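## Can it clear the table yet?

Many readers wrote to us after the September issue and asked the same thing: when will a machine do the dull work at home? We asked two people who spend their days on this question, Kjell Boström at Grudeo and Arsen Stasiv at Verbeke.

Mr. Boström works with kitchen and dining tasks. His team has a list of 310 small chores, such as putting a cup on a shelf, folding a napkin or closing a drawer. For each chore they collect many demonstrations made by people, and then a robot arm tries to repeat them. He is careful with promises. A cup standing alone goes well, he told us. A flat plate is much harder, as two stiff fingers can't easily get under the rim, and a person solves this without thinking by tilting the plate with the thumb.

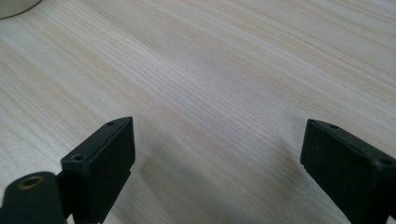 *Open gripper fingers over a wooden tabletop.*

Wiping is another problem. It looks simple, but the machine must press with the right force and must know when the table is clean. Mr. Boström's group has worked on wiping for 2 years and he still calls it "half a skill" – the arm moves nicely, and the crumbs go to the floor.

On the shop floor the situation is better. Mr. Stasiv follows a packing line at the Hustmont plant, where one cell puts 800 parts into trays in a shift. The parts are always the same and they always come from the same side. When somebody changes the tray, the cell must be taught again, and this takes 3 hours. He would like to bring it under one hour before next summer.

Both men gave almost the same answer to our main question. A machine can do one chore in one place quite well today. It can't yet walk into your kitchen and begin. Mr. Boström thinks that sorting cutlery will come first, and laundry much later. Mr. Stasiv did not want to guess about homes, but he said he would buy a machine that empties the dishwasher, even a slow one.

In the next issue we will visit Cakero, where they test grippers with soft fingertips. If you have a chore you want us to ask about, please write to the editors.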